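Oron Clearing Cell
Bench-side handling for wipe-down and sorting between batches

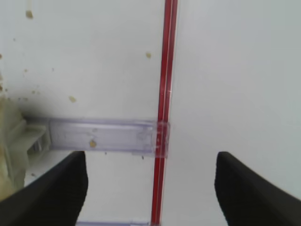
The Oron Clearing Cell takes over the clearing of flat work surfaces between batches. It is supplied as a single arm on a fixed pedestal, with a two-finger gripper, a wrist camera and a controller that sits under the bench. It was developed for packing rooms, bakeries' sample kitchens and small test laboratories, where a surface has to be cleared many times in a shift and where the person doing it is usually needed for something else.

The cell is built and supported by Metwally from the Gavside works. It is sold with commissioning and two days of operator training included.

What the cell does

At the end of a batch the operator presses the release button and steps back from the bench. The arm makes a pass over the surface at low speed with the wrist camera facing down. Items on the taught list are picked up and placed in the return tray. Anything not on the list is left where it is and shown on the operator's screen, where it can be accepted, added to the list or removed by hand. A second pass is then made with the wiping head, and the cell reports the bench as ready for inspection.

The cell does not sign off a bench. Sign-off stays with the operator, and the button for it is on the operator's side of the guard.

Gripper and camera

The standard fingers are black with rounded tips. They are suited to light plastic parts, clips, dividers and small containers. The pads are a wearing part and can be changed without tools. Narrow fingers are available for benches with closely spaced fixtures, but they reduce the permitted load and should not be fitted as a matter of course.

The camera is fixed to the wrist and moves with the gripper, so the fingers remain in view during an approach. Clear and lightly tinted plastics are harder to detect than opaque ones. Sites that handle a lot of clear plastic should order the low-angle lamp, which picks out edges, and should allow extra time for teaching. Very small debris is left to the wiping head and is not picked.

Changes to the working day

Buyers tend to ask first about cycle time. The larger change at most sites is in how the shift is divided up, and it is worth planning for this before delivery.

At Ponidcombe, where the first cell was put into regular use in February, clearing had been shared between everyone on the line. Once the arm was running, the work that remained was of a different sort: answering queries on the screen, emptying the return tray, changing pads and inspecting benches. These jobs are short but they come at irregular times. The shift lead, Gunhild Bjarnason, gave them to one named operator per shift, changing over at the meal break, after an early period in which queries were left standing because each person took them to be someone else's.

Her notes from the trial have been taken into the training course. Among them: "Tell people what the arm will leave behind. They stopped checking the corners in the first week, and the corners are the one place it can't reach."

Two changes were made to the cell as a result. The screen now shows unreached areas in a separate colour, and the query tone can be set apart from the fault tone. Driss Benjelloun, who leads commissioning at Metwally, asks that the operators who will use the cell attend the site survey along with the engineering staff. Reach problems are cheaper to solve at that stage — moving a shelf or a tap is simple before the pedestal is bolted down.

Figures

Arms per cell: 1
Fingers per gripper: 2
Taught items, maximum: 100
Spare pad pairs supplied: 17
Training: 2 days, on site

Installation

The pedestal needs a level concrete floor. Benches should be fixed, as a bench on castors will put the taught positions out. A matt, pale surface gives the best contrast for the camera. Polished steel can be used with the low-angle lamp.

The guard is supplied in panels for either left-hand or right-hand access. State which is wanted when ordering. It cannot be reversed on site without a new interlock bracket.

Ordering

Lead times and prices are given on application to the Gavside office. Please include a bench drawing, a list of the items to be handled and the number of shifts worked.

Page revised April 5, 2018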